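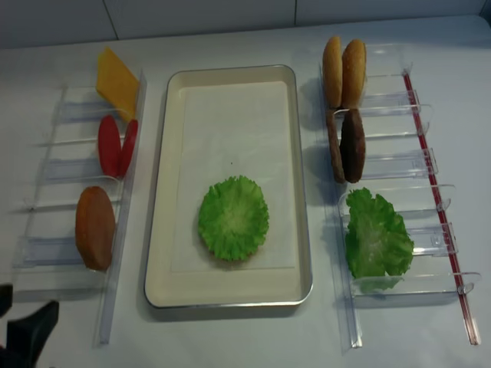 Sandwich cell, first leaf down. Racks left and right, tray in the middle.

Sandwich cell: racks keep creeping, picks go off after a while

benchmoth
Original poster

Okay, I need more eyes on this. We have a small sandwich-building cell with fake food: one tray in the middle with a liner in it, a clear acrylic rack on each side, one arm with a two-finger gripper. Everything stands on edge in the slots and the arm takes it out and lays it in the tray. Buns, patties and lettuce live on the right, cheese, tomato and the round orange-brown slices on the left. Lettuce goes down first at the moment (yes, I know, no bottom bun, the recipe order is a separate argument and I'm not having it again).

My trouble is the left rack. I set it up at the start of a shift and the picks are lovely. By lunch the fingers are closing off center on the slices, and by 2 p.m. I get one that tips over in the slot and doesn't come out at all. I re-teach the slot positions, it's good again, and the next morning it's wrong in the other direction. The right rack hardly ever does this.

The controller is a Lalix and the gripper came with it. Pads are whatever shipped. The racks just sit on the table.

What would you check first?

Torvik_Lane

Stop re-teaching. Every time you re-teach you're chasing a rack that moved, and then somebody straightens the rack and now your positions are wrong again. That explains your "wrong in the other direction" morning pretty well.

Is the left one meant to sit at that angle? Far end is leaning in toward the tray in your picture.

benchmoth
Original poster

Yes, it's angled on purpose, the arm reaches it better that way. But there's no hard stop for it. I line it up by eye against two pencil marks, and the pencil marks get wiped off whenever the table gets wiped down. Hearing myself type that, hm.

Torvik_Lane

Yeah. Pencil marks. Get a stop on there.

nga_khuc

Hi, Nga Khúc here, I look after a very similar cell at Haslow and we went through all of this in August. Acrylic on a smooth white top slides if you so much as breathe on it. What fixed ours was two dowel pins in the tabletop for each rack and matching holes in the base rail. One hole round, the other one a slot, so the rack can still drop on if your drilling is a hair off (mine was!). It lifts off for cleaning and goes back to the same place.

Drill the acrylic slowly with a proper plastics bit and put scrap wood under it. I cracked the first one because I was in a hurry and used a regular metal bit.

quillfoot

I'm going to disagree with the pins, at least as step one. If the gripper is shoving the rack, pinning the rack only means the force goes somewhere else. Then you snap a divider, and dividers are a pain to glue back in straight.

Look at the approach. If the fingers come in a touch low or wide, they'll nudge a divider on every single pick. Run it at slow speed with nothing in the slots and watch the fingertips from the side. I bet you see a kiss.

nga_khuc

Fair, and I'd do the slow run too. I just wouldn't do it on a rack that can wander, you won't know what you're looking at. Pin it, then check.

quillfoot

And I'd say check, then pin. We can both be stubborn about it.

marrowgate

Going the other way entirely: look at how the pieces stand. Your cheese is leaning over on the side wall with a corner sticking out past the rack. A square in a slot made for round things has room to rock. If it stands a little differently each time you load it, the arm can be perfect and you'll still get bad picks. Same with the lettuce on the right, it's all frill and it spreads across several slots, though at least it's soft enough to forgive you.

We put a thin foam strip in the bottom of the cheese slots. Costs nothing, takes five minutes.

benchmoth
Original poster

Oh, the cheese does lean, you're right. I've gotten so used to it that I load it that way without thinking. But the slices that tip are the round orange-brown ones further down, so I don't think it's the whole story. Foam strip sounds easy though, I'll do it.

Torvik_Lane

How old are the pads? Nobody has asked about the pads.

benchmoth
Original poster

Original. Counter says a bit past 4,000 picks.

Torvik_Lane

Change them. Stock rubber goes shiny long before that, and then it squeezes a slick slice out sideways like a wet bar of soap. Szénási sells a softer silicone pad that you can trim to size. Wipe the new ones with alcohol before they go on, and mark which finger is which so you don't swap them at the next cleaning.

marrowgate

Not sold on the Szénási ones, I found them too squishy and the patties swung around on the way to the tray. The ribbed Flalance pads held better for me. But our patties are heavier than most, so take that for what it's worth.

Torvik_Lane

If they swing, you're moving too fast. Slow the lift down.

marrowgate

Tell that to whoever wants the cycle time, lol.

benchmoth
Original poster

Okay, update! I did the slow run first (sorry Nga) with both racks empty, and quillfoot wins a cookie: the lower finger touches the left rack at the near end. You can barely see it, but if you rest your hand on the rail you can feel a tiny tap. It comes from my approach point, which I copied over from the right rack and mirrored without allowing for the angle. I raised it by 8 mm and turned the wrist to match the rack, and the tap is gone.

Then I did the pins, because I still don't trust pencil. Round hole and slot like Nga said. One base has a small star crack next to the hole, but it's holding. New pads are on as well, the Szénási ones, only because that's what the supply cabinet had.

Ran it for 6 hours with the same positions and the left side was clean all the way until the very last tray, when it dropped a tomato. I don't know yet if that's the pads or me loading it crooked.

nga_khuc

Put a drop of solvent cement in that star crack now, before it grows. And the tomatoes are glossy, so if you handled them with greasy fingers I'd wash them in dish soap before blaming anything else. We wash all the food pieces once a week and let them air dry standing up.

quillfoot

Where's my cookie.

Also save a copy of the positions file before you touch anything else. With the approach change written in it, so the next person doesn't mirror it right back.

benchmoth
Original poster

Saved, with a note in capital letters. Tomatoes are in the sink. What are you all using to check the racks in the morning, by the way? I was thinking one touch-off point at each end with a blunt pin in the gripper, but swapping the pads out for that every day sounds awful.

nga_khuc

Don't take the pads off. I cut a little block that stands in the first slot, and the arm closes on it at low force. If the block shifts when the fingers close, something moved. I'll measure mine tomorrow and post the size.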